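Subject: Re: Cornunex vs. Nonel fingers, bin picking, first numbers
Date: Tuesday, July 24, 2018
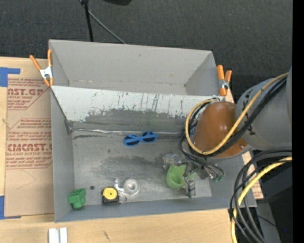

Lovely Manalastas wrote:

> Before anyone orders more Cornunex fingers I would like to see both
> sets run on the same objects with the same controller settings. The
> Nonel trials used a lower closing force, and the log says nothing
> about cable routing. Also, what counts as a success? Lifted, or
> lifted and held?

Lifted and held for 2 seconds, clear of the bin wall. I should have put that in the first message.

The object set is still the mixed one: cup, sunglasses, tape measure, clear tape dispenser, toy block. Closing force is now 50 percent on both sets. The combined log stands at 1,214 attempts, but the early ones predate the force change and I would not compare across that line.

What I can say so far:

The cup is easy for both when upright. Tilted, the Cornunex linkage tends to get one finger inside the rim and the other outside, and it holds. Nonel pushes the cup toward the wall first.

The tape dispenser is mostly a camera problem. Clear plastic on a gray metal floor gives very little depth return, so misses there should not be charged to either gripper. I have tagged them separately.

Sunglasses are bad for both. Folded, they lie too low for the fingertips.

Cables: the loop over the wrist cover costs us some rotation on the right side of the bin. I capped wrist rotation in the MacKinnon controller, same cap for both sets. Rerouting would be better - it needs longer leads to the gripper connectors, and Wokley quotes September for those.

Next is 50 attempts per object per finger set, starting with the block. If you want a different order, say so before I swap fingers.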